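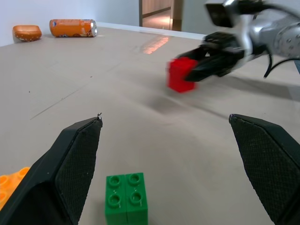 Why would anybody keep building bricks once the last child in the house has turned fifteen? A reader in Dullembridge put that to me by letter after the September evening, and I promised I'd build tonight's talk on it, so thank you, Dullembridge, and here we go.

(Wait for the latecomers. Water on the left.)

Start with the green brick, the two-by-two. I'm very fond of the two-by-two. The long ones get all the glory because they make walls, but it's the little square fellow you go hunting for at the bottom of the box when a chimney needs finishing, and there is never one when you want it! Say a word about the raised markings between the studs. Run a thumb over them, let people remember how that feels.

Then the red cube, and take your time over it. A plain cube is the oldest toy I know how to talk about. It stacks, it rolls badly, it gets to be a loaf or a bus or a present for grandma. Tell the Drovley story: 200 blocks given to the reception class, all one size, and by lunchtime they'd become a shop with a very strict returns policy. (Pause, they usually laugh.)

Move on to play food. The orange pastry with the white spots on it belongs with the bread rolls, I'd say, though if somebody wants it to be a bun, let them have a bun. Play food travels. It ends up in beds and in coat pockets, and that's fine.

A word on the soda can lying on its side. Children love real packaging next to the toys, and a shop with one real can in it is a much better shop. Empty ones, rinsed, and check the tab.

Now sorting. I used to be a sorter by color, all the oranges together, and I've given it up. Mixed box, wide and shallow, 28 pieces out at a time and the rest up on a shelf. Mention the Nelta trays if asked, and don't get drawn on prices.

Back to Dullembridge to finish. We keep them for visitors, and for ourselves on a rainy afternoon. Questions, then tea at the back.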